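Vier Nächte für einen Planetarischen Nebel
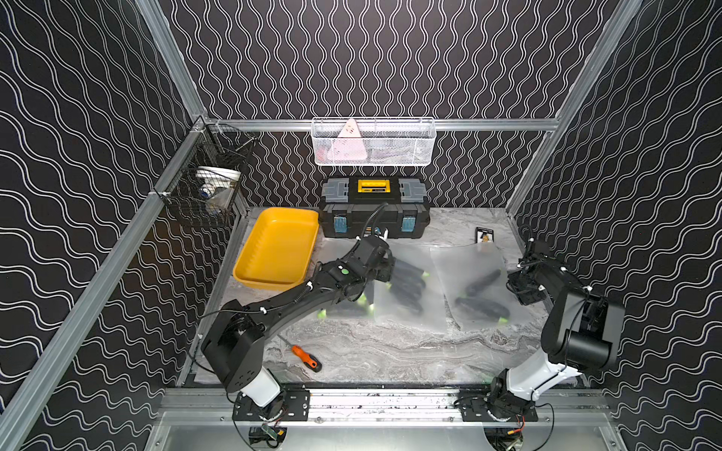 Den Ringnebel in der Leier kennt fast jeder, der schon einmal durch ein Teleskop geschaut hat. Ich hatte ihn mir für diesen Herbst noch einmal vorgenommen, diesmal mit längerer Gesamtbelichtung, um den schwachen äußeren Halo zu erwischen. Mit meinem kleinen Refraktor mit 80 mm Öffnung ist das kein ideales Ziel. Der Ring selbst ist winzig und wird bei kurzer Brennweite nur ein paar Dutzend Pixel groß. Deshalb habe ich mir von Fenna Nijs ihr Newton-Teleskop mit 900 mm Brennweite geliehen, das bei ihr seit dem Umzug im Keller stand.

Die erste Nacht ging für die Justage drauf. Der Hauptspiegel war deutlich verkippt, und die Sterne am linken Bildrand sahen aus wie kleine Kommas. Gegen 23 Uhr war ich so weit, dass ich fotografieren konnte, dann zog Hochnebel auf.

In der zweiten Nacht lief es besser. Ich habe mit Einzelbildern von 60 Sekunden angefangen und bin später auf 120 gegangen. Die Nachführung war in Ordnung, nur beim Wind musste ich einige Aufnahmen verwerfen. Die dritte Nacht war die klarste, leider stand der Mond recht hell am Himmel. Für die Aufnahmen im H-alpha-Filter hat das wenig ausgemacht, die Farbkanäle habe ich mir für die vierte Nacht aufgehoben.

Insgesamt kamen 205 Bilder zusammen, davon sind 171 in die Summe eingegangen. Aussortiert habe ich nach Sternform und Himmelshintergrund, wie immer erst automatisch und dann noch einmal von Hand. Zwei Bilder mit Satellitenspuren durften bleiben, das rechnet sich beim Stacken heraus.

Der innere Halo ist nun gut zu erkennen, der äußere nur, wenn man den Kontrast sehr weit aufdreht. Ob das, was ich im Nordosten sehe, wirklich Struktur ist oder ein Rest vom Flat, kann ich noch nicht sagen. Noboru Minami hat mir seine Daten vom letzten Jahr geschickt, und bei ihm sitzt an der gleichen Stelle auch etwas. Er hat allerdings auch sehr viel länger belichtet als ich.

Schön ist der Zentralstern geworden. Er ist der Rest eines Sterns, der seine äußere Hülle abgestoßen hat, und er leuchtet im Blaukanal deutlich kräftiger als im Rotkanal. Visuell habe ich ihn noch nie gesehen, auch nicht in größeren Geräten.

Noch eine Bemerkung zu den Flats: Ich habe sie diesmal am Morgen gegen den Dämmerungshimmel gemacht, mit einem weißen T-Shirt über der Öffnung. Man hat dafür nur ein kurzes Zeitfenster, und beim Blaufilter war ich zu spät dran. Den Satz habe ich am nächsten Abend nachgeholt, zum Glück ohne die Kamera zu drehen.

Im November wandert die Leier abends schon tief in den Westen, und dort steht bei mir das Dach der Nachbarn im Weg. Der Newton bleibt trotzdem noch ein paar Wochen hier. Als Nächstes probiere ich den Krebsnebel.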